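Irnness Surf Week opens for entries

7/15/20 -- Hello everyone, Kirsten Baldursdóttir here from Bendville Surf Club with news I've been itching to share! Irnness Surf Week is on for November, with 100 places across the longboard, shortboard and bodyboard heats, and 74 have gone already.

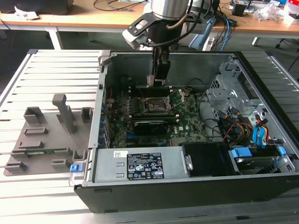
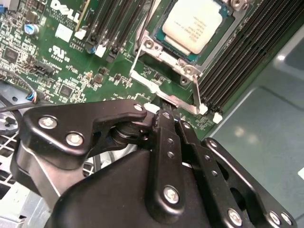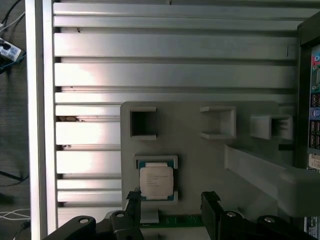

How to enter

Drop in at the Altia board shop on the seafront and fill in a form (bring a pen, theirs always vanish). Under-16s need a parent's signature. I'll be running free beginner sessions at the north end of the beach too -- 5 in all, wetsuits included.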